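Nemside compares two robot hands on everyday items in Alholm trial

ALHOLM, 29 February 2020 - Nemside has finished a side-by-side trial of two robot hands at its Alholm test site. 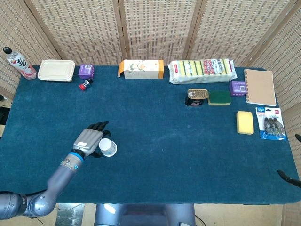 The company ran 2889 grasps over 9 weeks. Both hands were fitted to the same model of arm and used the same controller, so differences in the results could be traced to the hands. One is a jointed hand with fingers, made by Wickramasinghe. The other is Drundlow's parallel gripper.

Test items were bought from ordinary stores. They included paper cups, kitchen sponges, food tins, a spiral notebook and packs of correction tape. Items were moved to new spots on a cloth-covered table between runs, and the arm had to pick up one item at a time without knocking over its neighbors.

The jointed hand did better on paper cups, which the gripper often crushed. The gripper was faster on boxes and tins. Flat items were hard for both - the notebook in particular. In all, 338 grasps failed, most of them on flat or plastic-wrapped goods.

Nemside will publish the full results in August, along with the grasp settings used for each item. A second round will repeat the trial with new fingertip pads on the gripper and a slower closing speed.

Firms that want to submit a hand or gripper for the second round can write to the Nemside test office in Alholm. Each unit must come with its own mounting plate and cable.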